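4.2 What the revolving-door records can and cannot show

Claims that former ministers carry influence into universities are easy to make and hard to test. The usual evidence is a list of appointments, and a list proves very little. We coded 236 departures from senior office in Brukach and Xolalpa and found that 173 were followed by a paid post at a university or policy institute. That looks like a lot. It tells us nothing about what these people did once they arrived, and earlier studies have been too quick to fill the gap with guesswork.

The Tukham disclosure register is often treated as a fix. We doubt it. Entries are self-reported, late filing carries no real penalty, and the field for "nature of duties" was left blank or filled with one word in most of the cases we checked. Of some 4000 entries, only 5 named a research program that we could match to a published budget.
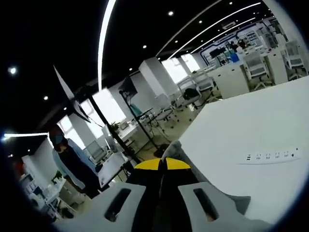 Figure 3. Desk with built-in power strip.

Host institutions tend to answer such doubts by pointing to their buildings. The Nalimier institute's annual report, for instance, counts new workstations as a sign of "active fellowship", and former office holders are included in the total. We gave this measure no weight. A white desk with four outlets and a pair of USB ports set into its surface, as in Figure 3, is equally ready for a retired finance minister or a first-year student, and its existence does not show that either has done any work at it. Teaching loads and signed papers would be better measures, but only Xolalpa publishes both, and its figures stop in December of the year before the last election.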